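An Afternoon at the Plotthorpe Open House

By Tonantzin Cisneros

Those of you who signed up for the June outing will remember that I promised a write-up, and those of you who didn't have been asking me for one at the coffee table ever since, so I hope both groups will forgive me if I go on a bit. We went over to the Mertens training center at Plotthorpe, where they teach surgeons to operate with robotic instruments, and they opened the doors to the public for the whole afternoon. I had expected a brochure and a cookie. We got a good deal more than that (though there were cookies too, and very good ones, with candied ginger in them).

Our bus pulled in a little after one o'clock. The front desk told us that 151 people had put their names down, which was more than they had planned for, and so we were split into groups of 13 and sent off in different directions with colored stickers on our lapels. Mine was green. The green group started upstairs, in a long room with a big screen at one end, and I was glad of it, as the chairs up there had proper backs.

The talk came first. Our host walked us through how a surgeon sits at a console, with the hands in a pair of controls, and how the instruments follow those hands on a smaller scale, so that a sweep of the wrist turns into a very small movement at the tip. She told us that new trainees at the center put in 136 practice sessions before they finish the program, and that a good many of those are spent on nothing but stitching. Somebody behind me whispered that she'd never even got the hang of buttonholes, and our whole row started giggling, I'm sorry to say.

After that the lights went down and we turned to the suturing work itself, up on the screen. I am a quilter, as most of you know to your cost, and I sat forward for this part. A surgical needle is usually curved, and the surgeon works it with a pair of tiny jaws on each side, one to hold and drive the needle and the other to steady the tissue or take the needle over when it comes through. It is slow, patient work, and I found I was holding my breath — which is silly, but there it is. If you are squeamish about this sort of thing, you may want to skip down the page a little way.
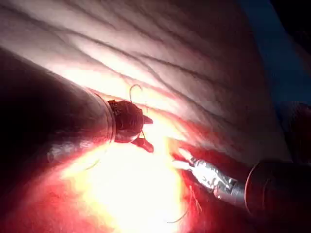
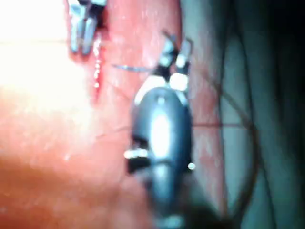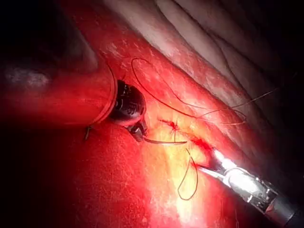 Two instruments working toward each other, with the thread between them.

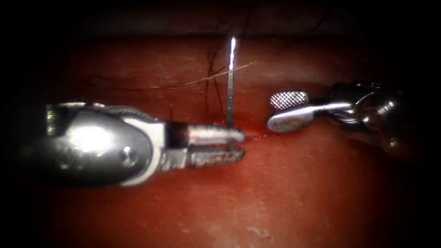

Does the robot do the stitching by itself?

At the center we visited, the surgeon does the stitching, and the instruments move when the surgeon's hands move. Our host was very clear on this point. If the surgeon lets go of the controls or looks away from the viewer, the instruments hold still and wait. There are people studying how some of the steps might be automated one day, and she talked about that with real interest, but everything they teach in the program is done by a person sitting at the console.

Then it was our turn! Downstairs they had set up practice consoles for visitors, with soft pads and little rubber rings to move from one peg to another. The consoles have a name, Drasero, painted along the side in blue, and a step stool for the shorter among us, which I used without shame. You put your forehead against the viewer and the pegs seem to come right up to you, with so much depth that I reached out to touch one and had to be reminded where my hands were supposed to be. I moved two rings in the time allowed and dropped a third, and I was as pleased as if I'd won the county fair. The young man at the next console moved all of his and started on a second round, but he had plainly spent his childhood on video games and I don't hold it against him.

I asked our host what beginners find hardest, and she said it was the sense of touch. On the setup they use for training you don't feel the thread pull tight the way you do with a needle in your own fingers, and so you have to learn to see it, by watching how the thread straightens and how the tissue moves. I thought about that all the way home. I do half of my hand quilting by feel, with the radio on and my eyes on the bird feeder, and I don't believe I could give that up easily.

The last stop was a table run by Zakden, the outfit that looks after the equipment. They had an instrument taken apart on a towel, and a very nice woman showed us the thin cables that run down inside the shaft and make the wrist bend. She let us turn the little wheels at the back end and watch the jaws open and close at the other. My grandson would have stayed there until suppertime. I nearly did myself.

A few practical things for anyone thinking of going next time. The center is planning another open house in the fall, and they hope to have room for 800 visitors if they can spread it over more than one afternoon. Parking is around the back, past the loading dock, and the sign for it is easy to miss. The elevator is small and slow, so allow yourself a few extra minutes if you need it. Wear a sweater, as the upstairs room is kept quite cool. Children are welcome at the practice consoles as long as they can reach, and the step stool helps.

If you'd like a seat on the bus in the fall, put your name on the yellow sheet by the door, and please write your phone number clearly this time. I still have one green sticker and a pair of reading glasses in a brown case that were left on the seat behind the driver. They're in my desk, top drawer, whenever you want to come and claim them.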